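Gremwood Robotics Club
Minutes of the regular meeting, Saturday, Room 136

Present: Jana Hollmann (chair), Arne Grube, Hedvika Halás, Josphat Mugo, Till Fuchs (minutes)
Absent: the key to the parts cabinet

Called to order at 10:12 a.m. by Jana, over the sound of Arne eating a bagel.

1. Minutes of the last meeting

Approved with one correction. Hedvika did not "storm out" over the calibration spreadsheet. She left at a normal speed to catch a bus. The secretary regrets the verb.

2. Desk Reset task for the Hellwig Cup

Josphat read the task sheet aloud, including the parts we already knew. The arm gets a desk with a few ordinary things on it and has to put the mouse on the mouse pad, with no human help after the start signal. Seven scored runs per team. A run ends when the mouse is released or when the judge loses patience, and the sheet gives no number for the second one.

Arne wants to go for the grasp from behind, fingers closing on the sides of the shell. Jana would like to see a slower approach first. Arne said slow is how we came in twelfth out of twelve last year. Jana said we came in twelfth because the arm threw a stapler. Both statements were entered at the request of the people who made them. 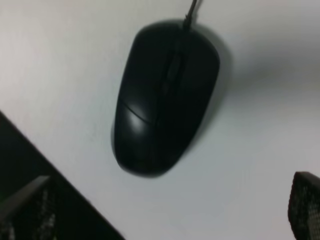 Approach angle took up most of the next half hour. Hedvika's position is that the arm should line itself up with the long axis of the mouse before it closes anything, and that the planner currently treats every object as if it were a soda can. With the cord running straight out ahead of the mouse and the fingers coming in from the rounded end, she thinks the planner can be given one simple rule: never cross the front. Arne asked what happens if the judges set the mouse down facing the other way. Hedvika said then the arm goes around. Arne asked how. Hedvika said that was a good thing for Arne to work out.

Black on white is easy for the detector. Josphat warned us not to get attached to that. The Cup's desks come from whoever is lending desks, and one of the practice ones at Kisirberg was dark brown.

Action: Hedvika to write the "never cross the front" rule. Arne to work out "around."

3. Training data

We have 3465 labeled stills on the club drive. Till did the last batch of labels and would like that known. Josphat went through a sample and found several labeled "mose," which the training script accepted as a new kind of object and learned with great confidence. Till would like that known less.

Jana asked whether we have enough views with no mouse in them. The detector has been reporting a mouse in places where a reasonable person would report a table. Josphat has started adding some and put one on the projector.
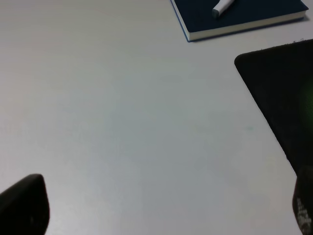

Open gripper over bare tabletop, notebook and marker at upper right. Correct label: no mouse.

Till asked if the little teal speck on the table needed a label. It does not. There was then a discussion of whether the detector might decide otherwise, and Josphat agreed to check its confidence on that spot before anyone made a joke about it. Too late.

Action: Till to fix every "mose." Josphat to add more mouse-free views from different heights.

4. The cord

Moved up from item 6 at Arne's request, as he had to leave at noon. The task sheet says the mouse is corded and says nothing else about the cord. Arne thinks we should tape it down. Josphat pointed to the line forbidding "any fastening of desk items." Arne thinks tape is more of a suggestion than a fastening. Jana will write to the organizers, and will not use Arne's wording.

In the meantime we practice with the cord however it falls. Hedvika would like a few fixed layouts as well, so that two runs can be compared without arguing over whose tangle was worse. The group settled on one to begin with: notebook at the back with the marker on it, pad front and center, mouse on the table to the right of the pad, cord left in a heap behind the mouse.
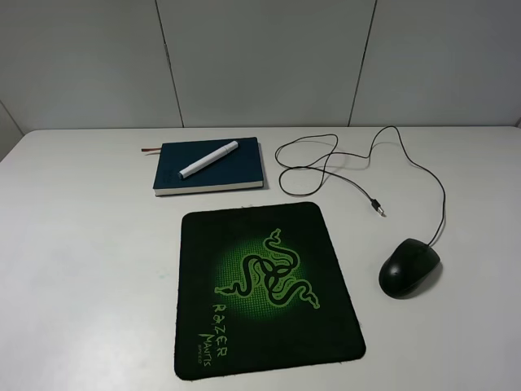 Jana wants this one called Layout A. Arne had already named it Gerald in the code. Vote: Layout A three, Gerald two. The code will be changed when somebody gets to it.

Hedvika noted that the mouse may end up on the pad crooked and asked if that counts. The sheet says "on." Josphat reads this as the whole mouse. Arne reads it as most of the mouse. Added to Jana's letter.

Action: Jana to write to the organizers about tape and the meaning of "on."

5. Money

The Domine gripper pads are due for replacement, and a pair costs more than we have. Josphat will ask the school shop whether they can cut some. Bake sale proposed. Last year's bake sale recalled. Bake sale tabled.

6. Other business

Arne left at noon, as promised, taking the good screwdriver. He is asked to bring it back.

The parts cabinet remains locked. Till believes the key is in the parts cabinet.

Adjourned at 12:20 p.m. Next meeting same time, same room. Hedvika is bringing her own screwdriver.

Minutes by Till Fuchs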